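Review: Tevby finger and coupling service kit, after one month on a two-arm bench cell

Short version: buy it if you have two arms facing each other over a table and you're sick of shimming fingertips. Don't buy it for the manual. Longer version follows, written in bits between jobs, sorry.

What we have. Two arms, a gripper on each, bench in the middle. The job is thin light stuff - sticks, straws, rods - picked up off the table by one side and handed to the other. Orkudia put the cell together for us originally and it ran fine until the fingertips wore. Then it didn't. Parts skating off the left jaw, right side closing on air, the usual. I'd been cutting pads out of sheet rubber with a knife. Works for a week.

The kit is 335 dollars. For that you get replacement pads, two sets of fingertip screws, a torque driver, a flange cleaning block, spare cable ties of the soft kind, an alignment pin and a zero plate. Comes in a decent case, foam cut properly. Everything has a slot. The Binulier kit I had before was a bag inside a bag.

Pads first. Good. Texture is fine enough to hold a thin stick without marking it, and they sit square without filing. Took me 20 minutes a gripper the first time, much less now. Old adhesive was the slow part. The kit has no scraper, which is dumb, use an old plastic card. Wipe with alcohol, wait, then fit. If you rush the wait the pad creeps and you will be doing it agian the next morning. Guess how I know.

Torque driver. Clicks clearly, handle too fat for the inner screws on the left gripper. Had to swing the wrist round to get at them. The setting ring slips a bit if you drop it (dropped it). Mine has been ok after resetting but check yours.

Flange block. Didn't expect to care. Took a gripper off, ran the block over the face, put it back, and the little tilt I'd been correcting in software for months was gone. Dirt. All that time it was dirt.

Cables. Worth a paragraph of its own. The connector at the gripper end wants a loop with real slack in it, long enough that the wrist can roll both ways and not pull, short enough that it doesn't drag on the table. The soft ties hold this well. Tevby's sheet says tie at two points, I tie at one and leave the rest to hang. Roll the joint by hand through full travel before you power anything. Look at the angled plugs too, they take a knock when you reach past them and they back out a hair and you get dropouts that look like a bad gripper. I nearly sent one back to Orkudia over that.

Alignment. This is the bit you pay for. Clamp the pin in one side, bring the other in slow, adjust until it closes with no sideways push. Then do the same with the real part, because the pin is stiff and your part isn't. My order:

Both arms home, speeds right down.
Left picks off the table, low approach, tips just clear of the surface.
Lift, bring it up at a slight angle.
Right comes in open, wide, and stops short.
Close, wait, then open left.
Write down the offset. On paper.

The waiting step matters more than I thought. I had it at almost nothing and the part would kick on release. Raised it to 540 milliseconds and left it there, ran 123 handovers on that setting with one drop, and that was a bent stick. Fine by me.

Table height - the zero plate does this, touch off at the corners and the middle. Our top was low at the back. Never would have found it by eye, it just looked like a bad pick. A plain matte white top helps a lot for watching tip clearance by the way, you read the shadow and not the part. White stick on white top is less fun.

Bad things. The manual is one folded sheet and step four refers to a figure that isn't there. No spare pin, and the pin is the thing you will lose. Case latch is weak. Reisinger sells a similar set with a proper booklet, but their pads were too thick for our jaws when I tried them in April, so the tips wouldn't fully close on a rod this thin. If you handle bigger parts that might be the better buy.
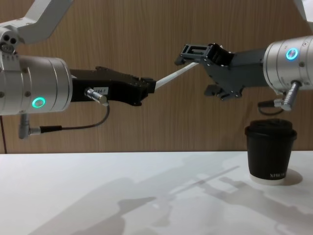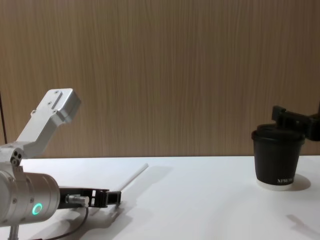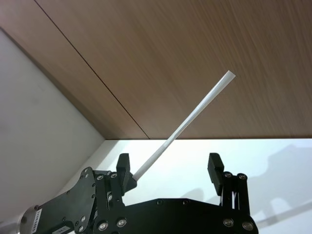 Bench Notes, Issue 20, page 123

Stuff people asked after the last one. Yes you can use the pads on a mixed pair, ours don't match and it's fine, just align with the odd one as the moving side. No the driver isn't calibrated in any way I'd put in a report. Replacement pads can be ordered seperately from Tevby, same pads, plain bag. Ours came quick.

Would I buy it again, yes, mostly for the pin and plate. I'd pay a bit more for a thinner driver handle. Four out of five, and I'm keeping the old plastic card in the scraper slot that should have been there. Next up is the cable swap on the right arm, when the part shows up.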